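Idisholm Handling Project
Progress report to the Pendwood Fund
Period ending July

1. Summary

Work in this period was held up by a fault on one of the arms at our Bromurville site. The arm stopped responding to its controller during a run, then moved again without a command when the connection came back. No one was hurt and no equipment outside the cell was damaged. We halted all runs on both arms the same afternoon and did not restart until the cause had been found and a fix tested. The stoppage cost us six weeks. We are asking the Fund to agree a revised date for the second milestone, as set out in section 6. We are not asking for more money.

2. Position before the fault

At the last report we had promised a full set of tabletop handling runs, with both arms working to the same task list. Up to the day of the fault we had completed 3,627 runs, of which 909 were rejected at checking. Most of the rejected runs were lost to dropped items or to the gripper closing short of the item. A smaller group had gaps in the video from the gripper camera. We had put these gaps down to the recording computer, which was replaced in the spring, and had not looked at the cabling on the arm. That was a mistake, and we come back to it below.

3. What happened

At 2.40 in the afternoon the left arm stopped part way through a reach. The operator saw the camera picture freeze and took her hands off the controls, as the site rules require. She did not press the emergency stop, as the arm was still and the rules at that time asked for it only if the arm was moving. After 30 seconds the connection came back and the arm swung to the position it had last been asked for. It crossed a good part of the table to get there and struck the surface with the gripper finger.

The operator was standing outside the marked line. A second member of staff had been about to step forward to look at the arm and had not yet done so. We have treated this as a near miss and recorded it in the site log as such. The insurer was told the next morning.

4. Findings

We took the arm out of use and had it looked at by Peeters, who supplied the mountings and hold the service contract. Their engineer found two separate faults.

The first was in the cabling. The camera lead and the control lead had been tied down together on the forearm, with too little slack at the wrist. Each time the wrist turned to its limit, both leads were pulled. The control lead had worn at the point where it entered its plug and was making contact only some of the time. The gaps in the video had the same origin. When we went back through the rejected runs, the gaps nearly all fell at moments when the wrist was close to its limit.

The second was in the software. On losing the connection, the controller held the arm still, which is correct. On getting it back, it carried out the last target it had been given, at normal speed, with no check on how old that target was. We wrote this part ourselves. It had been tested with the connection cut and left off, but never with the connection cut and then restored.

Either fault alone would have been a nuisance. Together they gave us an arm that could move with no one at the controls.

5. Work done

The control lead was replaced on the left arm, and on the right arm as well, although the right arm showed no wear. The leads have been re-run on both. The camera cable now has a free loop above the gripper so that turning the wrist does not pull on it, and the ties along the forearm have been moved so that none sits close to a plug.

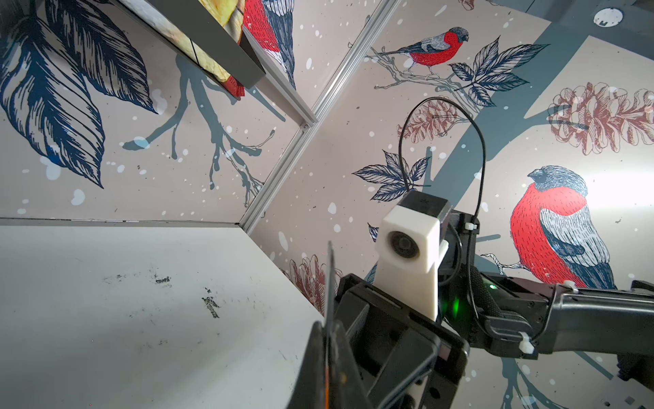

Gripper camera and cabling at the wrist, with the cable loop over the housing and ties along the forearm.

The software has been changed so that any loss of connection clears the stored target. When the connection returns, the arm stays where it is until the operator confirms a restart at the desk. The first move after a restart is limited to a slow speed. We tested this by pulling the lead by hand at different points in a run, and by switching the network off and on. The arm stayed still in every case.

The following changes have been made to the site rules:

The emergency stop is to be pressed whenever an arm stops unexpectedly, whether or not it is moving.

No one may cross the marked line until the stop has been pressed and the operator has said so aloud.

Leads and plugs are checked by hand at the start of each shift and the check is signed for.

Any gap in the video is reported on the day and the arm is rested until the leads have been looked at.

All staff at Bromurville have been taken through the new rules. The Idisholm office staff who visit the site will be taken through them before their next visit.

Runs have restarted on both arms. The rate is slightly lower than before the fault, mainly on account of the start-of-shift checks, and we expect it to stay that way. Gaps in the video have not come back so far, but it is too early to say the problem is closed.

6. Effect on the programme

The second milestone was the delivery of the full checked set of runs. We will not meet the agreed date. We ask that it be moved back by six weeks, to match the time lost. The third milestone depends on the second for only part of its work, and we think its date can stand if the written guidance is started early. We have already moved one member of staff on to this.

Some of the rejected runs with video gaps may be usable for the arm movement data alone. We have not counted any of them towards the target and will not do so without the Fund's agreement.

7. Costs

Replacement leads and the Peeters visit were covered by the service contract, apart from the call-out charge, which has been met from the repairs line. Staff time during the stoppage was spent on the software change, the testing and the review of rejected runs, and has been charged to the project in the usual way. The travel line is underspent and we propose to leave it as it is for now.

8. Matters still open

The service contract with Peeters does not at present cover routine inspection of leads. We have asked for a price to add this and will report it when it comes.

We would like an outside check of the controller software before the third milestone. Two firms have been approached and one has replied.

The near miss report is attached as Annex A and the revised site rules as Annex B. The test record for the restart change can be sent on request.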